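News > Press releases > Ceramics

Zamenska introduces revised glaze for Bravton tableware

1 January 2023

Zamenska has introduced a revised white glaze across its Bravton range of stoneware. The change applies to all pieces fired at the Chisholm works, and existing trade codes stay the same.

The glaze, listed as Gilell 481, replaces a formula in use for seven years. It is fired once, with a longer hold at top heat. Test pieces were put through 100 dishwasher cycles before approval and then checked for crazing and loss of gloss. 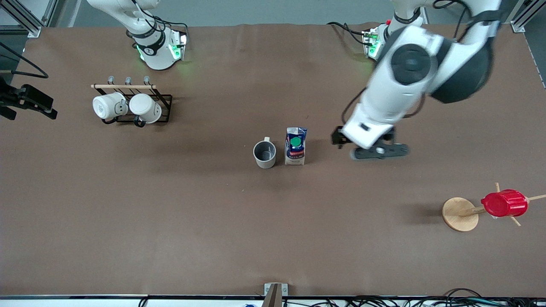 Handle strength was reviewed at the same time. Many households now hang their mugs, and the full weight then rests on a small area of the handle. A rack holding two white mugs, or a mug tree with a single red cup on it, puts a load on the inner curve that a cupboard shelf does not. The joint between handle and body has been thickened by roughly 3 mm on all Bravton mugs.

"The old joint passed our tests, but the margin was smaller than we wanted," said Kirstin Rennie, technical manager at Zamenska. "The new one adds a little weight — most users will not notice it."

Stockists may mix old and new pieces in one order until September. Sample tiles and firing data are available to trade customers on request from the Chisholm works.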